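Progress report to the Plestis fund
Evaluation of the Wernell hand-held gripper kit
Submitted by the Bronlow test group, 9 August 2020

What was agreed

In April the fund asked us to test the Wernell kit and to say if it is good enough to buy for the household cloth project. The kit is sold as a pair of grippers with a charging base, recording software and one year of support by e-mail. The seller promises that a new operator can make usable recordings on the first day. We compare it with the older Lương kit, which we already own and know well.

This report covers the first half of the test. The second half is planned for the autumn and we ask for no change in the budget.

Work done until now

We have made 484 recordings with the Wernell kit. All of them are with soft garments on a bed, as this was the task where the Lương kit gave us most trouble. The operator takes the garment with both grippers, lifts it, stretches it and puts it down again. We chose plain clothes in one colour for the first part, and printed and striped clothes will follow. 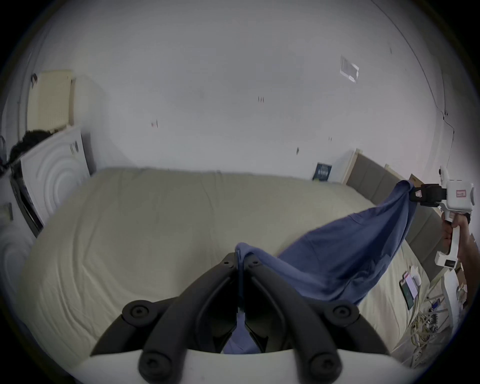

Can the kit be used by a person who has no training in robotics?
With a short introduction, it can. We gave each new operator a lesson of 22 minutes, and after this they could work alone. The part which needed most practice was to close both grippers at the same moment.

The grip itself is better than we expected. Thin knitted cloth is the hard case, because it slides out when the jaws close only on the edge. The Lương kit lost the cloth often and we had to repeat the recording. With Wernell we had to repeat 24 recordings for this reason, and most of these come from the first days.

Lifting with two hands was also tested separately. Here the operator must hold the cloth in the air and keep both arms quiet for a moment before the next movement. Operators told us that the weight is acceptable for a short session, but after roughly 3 hours the wrists are tired. We have now put a longer break in the middle of the session.
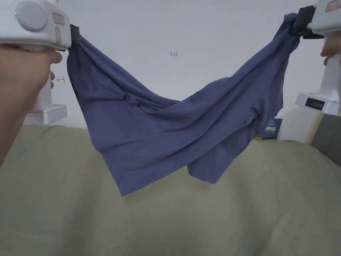

Problems and open points

The software stopped twice during the transfer of data. No recording was lost, but the operator had to start the transfer again by hand. The seller has sent us a new version, which we have installed and not yet tested enough to give an opinion.

The manual is weak. The chapter on calibration describes an earlier model, and the order of the steps is wrong in one place. We wrote our own page of instructions and can share it with the fund if it is useful.

Spare jaws are a second concern. They are not sold one by one - we must order a full set, and delivery was slow. For a longer project we would need to keep one set in reserve, and this should be added to the price when the two kits are compared.

We have also started to record the flattening task. The garment stays on the bed and is pulled from two opposite ends, until it lies well enough to be folded.

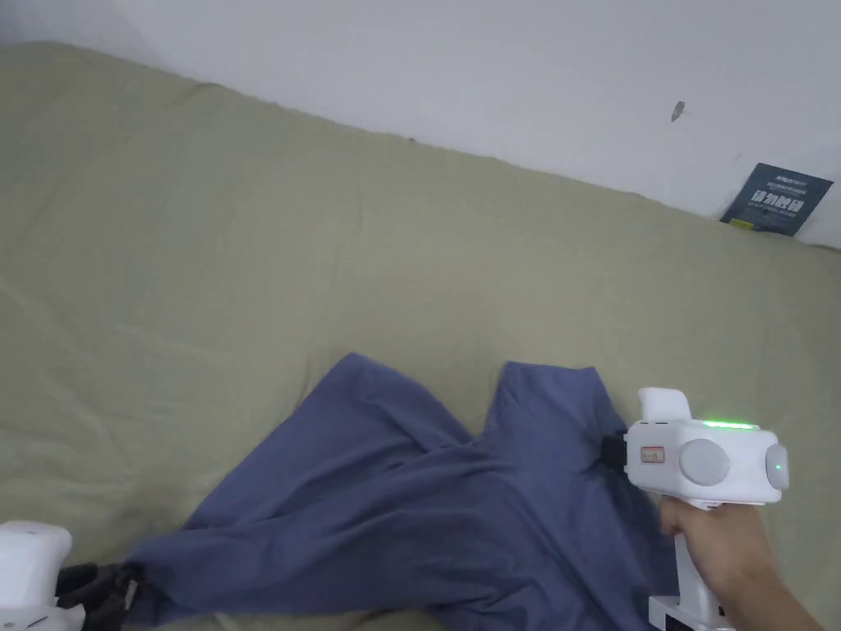

It is slower work than lifting and the results depend more on the operator. Some pull too strongly and the garment moves away from the place where it should be folded. We will write a clear rule for this before we record more.

Next steps

Printed and striped garments, with the same operators.
Test of the new software version during normal sessions.
A written offer from Wernell for spare jaws and for a second year of support.
Comparison of total cost with the Lương kit, to be sent with the final report.

Our opinion at this stage is positive, but we do not yet recommend the purchase. The answer on spare parts is still missing, and the price of the second year can change the comparison.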